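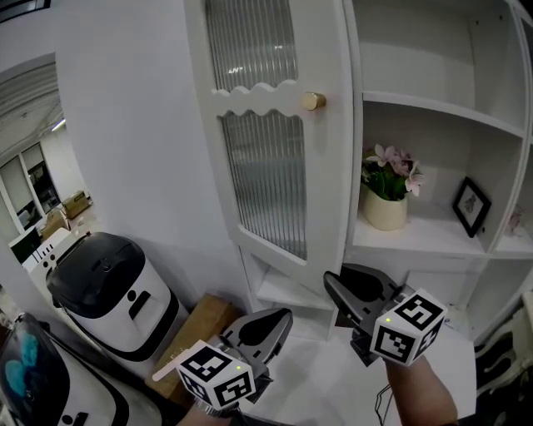
I'd been trying to get into Plukora's workshop for the better part of a year, so when the open day was announced I signed up before I'd even checked my calendar. I expected big orange arms behind a fence, I guess. What I got was a bright room with a staircase's worth of echo, a free coffee and a lot of people staring at a cabinet.

The project is called Plisalura, and the idea is easy enough to explain to your aunt. Somebody does a household job by hand, using a pair of grippers like the ones a robot would have, and the recordings are used to teach the machine. Open the door, close the door, start over. The team is aiming for 3,000 of these short recordings, and they had 133 done for the cabinet alone when I walked in. (I asked if it gets boring. Yes, very!) 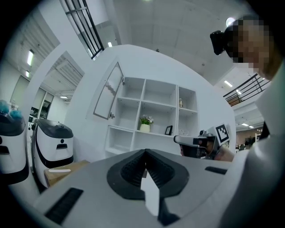

At work by the shelving, with the glass door open.

I could have watched for hours. The patterned squares on the grippers are how the software keeps track of where each one is, and once you know that, you start noticing how carefully people turn their wrists. A small round knob is a nasty thing to grab with two stiff fingers – try it at home with a pair of salad tongs and you'll see what I mean. The glass is its own headache, I was told, as cameras don't care much for anything ribbed or shiny.

Then they let visitors have a go. I signed the sheet, waited behind 14 other people and got 3 tries. My first was a disaster. On the second I got hold of the knob and forgot which way the door was supposed to swing, and on the third it opened, and I may have cheered a little too loudly for a grown adult at a technical event.
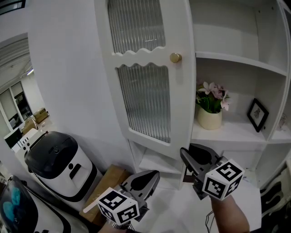 Flesitz, Jul 25, 2018

I went back for a second look a few weeks after that first visit in June, this time with a list of questions. Mostly I wanted to know when any of this turns up in a real house. Michiels, the furniture maker that's partnering on the project, would like to see a robot that can put dishes away in an ordinary cabinet, with no special handles or stickers. The people at Plukora were more careful. Doors first, they said, then shelves, then things that break.

I like that answer. My own kitchen has one door that sticks and another that swings open by itself, and I've already offered it up for testing. They took down my number, and I've started clearing the counters.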